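We use cookies to improve your experience. Accept | Manage settings

July 27, 2020

OK, thread on the city council meeting, because I stayed up for the whole thing and I have thoughts. 1/

The Vandach camera contract. $475 thousand for license plate readers on 100 poles, and it was on the consent agenda! No discussion planned at all. 2/ 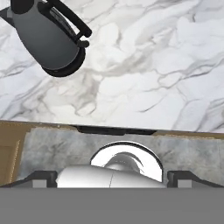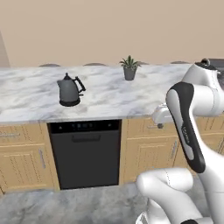
Kettle on the marble countertop.

Luckily Ella Street neighbors signed up to speak, like, a LOT of them. Public comment ran past 2 hours and the chair still tried to move on. 3/

Main ask was simple: how long does the police department keep the plate data, and who else gets it? The chief said he'd "circle back." He said the same thing in April, folks. 4/

Hakine Legal Aid wants a written policy before any money moves. Seems like the bare minimum to me. 5/

Vote got pushed to the next meeting. I'll take it, but the contract is still alive, so please email your council member (short is fine, mine was four sentences). 6/

Next meeting is at the Yazıcı Center, and you can call in if you can't make it. Link's in my bio 7/7

Print | E-mail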